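Two trains and a very long queue: my day at the Fosero tea and coffee fair

I nearly didn't go this year. The forecast was foul, my good boots were at the repairer's and the early train was a replacement bus as far as the junction. But I'd paid for the ticket back in January, so off I went.
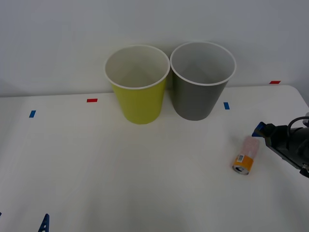

Doors were meant to open at nine and it was closer to half past by the time our end of the queue started shuffling. They'd sold 1,000 tickets for the Saturday and only had two people scanning, so you can imagine the grumbling! I got chatting to a couple who had driven down the night before and slept in their van. Keen.

The hall is split in two, coffee up the front and tea down the back, and if you have any sense you head straight for the back while everyone else is jostling for espresso. The Asia aisle was my favourite again. I tried a roasted green tea that smelled like toast, then a smoky black one I didn't love (a bit like licking a campfire), then went back for the toasty one and bought 500 grams of it. Far too much. It was $116 and I've hidden the receipt.

After that I wandered over to stall 179 for the Cirus people, who do small hand grinders. I've been umming and ahhing over one since last year's fair. The handle has been redone and it's much nicer to turn, though the catch cup still sticks. I had three goes at getting it off and handed it back. Maybe next year.

Lunch was the weak spot. One sausage van, one dumpling van, and the dumplings had sold out by noon. I ate a cheese scone on the back steps — a good scone, mind you — and watched the rain come in sideways over the car park.

The afternoon talk on water was better than it sounds. I'd always assumed my kettle was the problem at home, and now I suspect it's the tap. The speaker ran well over time and half the room left for the raffle, but I stayed put and came away with two pages of notes I can hardly read.

If you're thinking of going, take the later train, bring cash for the smaller stalls and wear a coat with pockets, seeing as the cloakroom was full before ten. The Sunday tickets are cheaper too, but a friend who went said the Asia aisle was half packed up by two.

14 comments | 31 shares

Contact | © The Second Pot | Back to top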